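Shared desks move to wipe-and-dry cleaning at Zirkeveck

Tue 12 November

Users of the Zirkeveck shared workspace will be expected to clean their own tables between bookings under a procedure that takes effect in January. The building operator, Flurkov, published the two-page document this week and has posted a copy at the entrance to each level.

The procedure applies to the light-coloured tables on levels two and three. It replaces the evening spray round, which Flurkov has carried out under contract with Matei and which will continue for kitchens, washrooms and door hardware only. Meeting rooms are treated separately and keep their existing schedule until the contract is reviewed.

Under the new arrangement each user takes one pre-moistened wipe, works from the back edge of the table to the front, and follows with a dry cloth towel. Spray bottles will be withdrawn from the floor. Flurkov said overspray had been entering the cable openings in the tabletops, where liquid can sit against power leads.

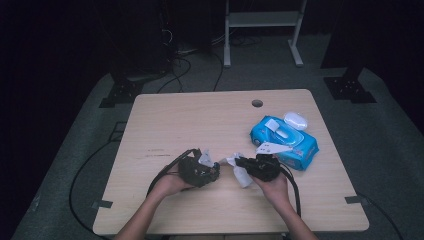
Tabletop condition was the other matter raised in the operator's notice. An inspection of 80 tables recorded surface marks on most of them, graded from light scuffing to finish damage that will need a tradesperson. Scuffs and darker streaks of the kind visible towards the left of this table fall outside the cleaning procedure if they remain after one pass, and users are asked to report them instead of scrubbing. Abrasive pads and cream cleansers are not permitted on any of the tops. The wipes will be supplied in flat resealable packs, and the lid is to be pressed closed after each use, as packs left open over a weekend have had to be thrown out.

The cable openings have their own instruction. The wipe is drawn around the rim and is not pushed into the hole. Dust below the rim is a job for the maintenance crew, who will vacuum the openings every 6 weeks with the power isolated at the wall.

Drying is the step most likely to be skipped, according to the notice. Moisture left along the grain lifts the finish over time, particularly near knots and at the front edge, where forearms rest. The towel should be bunched in the hand for the first pass and then opened out and drawn flat across the top in the direction of the grain. Used towels go in the grey bins beside the lifts - not in the kitchen laundry tub, which is reserved for tea towels.
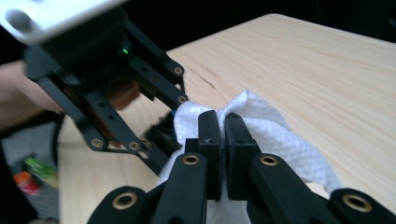 A white textured towel bunched on a light wooden tabletop.

Laundering will be handled by Umow, which collects twice a week. The first order is for 1214 towels. Anyone who finds a stack empty can call the service desk on extension 2311 during staffed hours.

Wet wipes are to go in general waste. They are not to be flushed or placed in the organics bin, including those labelled as plant-based.

Desk fees do not change. Comments on the procedure can be left at the level two service desk until the end of the month, and a revised copy will be posted before the start date if any of the steps are altered.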